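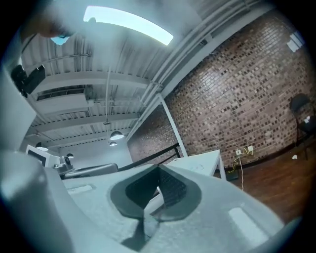 Gethin Building: Ground Floor Gallery

The Gethin Building is a former industrial property now used for practical work, storage and short-term projects. This page is intended for groups considering an application for space and for members of the public with an interest in the building. The ground floor provides 382 square metres of usable area. Room plans are available on request from the Premises Office.

Page last revised: 2023-05-23

Main room, ceiling
White corrugated metal decking carried on white steel beams. The beams are not to be used for hanging banners, equipment or display items of any kind.

Main room, services
Pipes and conduits run at high level where the ceiling meets the brick wall. They are painted white to match the steelwork, and access for inspection must be maintained at all times.

Main room, brickwork
The brick has been left bare, in mixed shades of rust, tan and cream. Earlier proposals to plaster this wall were withdrawn after consultation with tenants. Notices may be fixed with low-tack tape only.

Main room, power
Outlets are set low on the brick wall, just above the floor. Extension leads must be tested before use and should not cross the walking route to the rear doors.

Main room, lighting
Fluorescent fittings are in use throughout. Replacement tubes are held by the Premises Office and should be requested through the fault form. Users are asked not to change them.

Loading entrance
Double doors on the yard side, with a level threshold. Deliveries are accepted by prior arrangement. Vehicles may wait in the yard for the time needed to unload and must then be moved to the street.

Store 106
A lockable room off the rear corridor, with adjustable shelving supplied by Bisano. Shelf space is allotted by the bay and reviewed each February. Items without a label will be moved to the yard store.

Rear corridor
The corridor links the main room with the store, the kitchen and the washrooms. It forms part of the escape route, and bicycles, trolleys and packing materials may not be left in it.

Kitchen
A small shared kitchen with a sink, a refrigerator and a kettle. Crockery is provided. Users are expected to wash up before leaving and to take any remaining food away with them.

Yard store
A single-storey addition, later than the main building. It is unheated and is suitable for timber, folding tables and outdoor equipment. It should not be used for paper, textiles or electrical goods.

Open day
Almost 200 visitors attended the most recent open day, which included guided walks through the ground floor and a display of drawings from the Duvov survey of the building. Copies of the drawings may be consulted by appointment.

Use of the photographs
The photographs on this page may be reproduced for teaching and other non-commercial purposes, provided that the Gethin Building is credited. Requests for larger files, or for permission to photograph on the premises, should be addressed to Mabli Gittins, Premises Office.

Enquiries about hire and storage
Applications are considered in the order in which they are received. Please state the area required, the nature of the work and any need for power or water. Enquiries should be directed to Tolera Jemal, Lettings, Gethin Building.

Related pages: Conditions of Hire | Fault Form | Floor Plans | Getting Here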